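4. Storing the crates under the bench shelf

I keep all my Vendoston crates on the lower level, below the stainless shelf, and I'd suggest you do the same. Bethel Asfaw showed me this way of doing it back in February and I haven't had a topple yet!

1. Clear the lower level and give it a quick wipe.
2. Check each crate for cracks, especially along the rim (run your thumb around it, it only takes a sec).
3. Stack them up on the left, one at a time, and stop while there's still room for your hand under the shelf lip.
4. Any flat cardboard can lie on the topmost crate. I save mine for lining.
5. Stand tall cartons upright beside the crates – never on top of them. 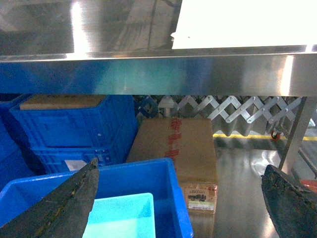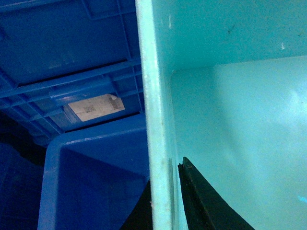
Blue crates in storage. The brown carton beside them is in the first picture.

6. Give the stack a gentle push at the top. If it rocks, take the crates down and start again.
7. Leave the white stickers on. I peeled a few off once and spent ages working out which crate was which.

Note: if you've ordered the Stutamen liners, put them in before you stack. I forget every time.

Caution: don't drag a full stack by the bottom crate. Lift them down 2 at most, and if they're heavy, go one by one and bend your knees.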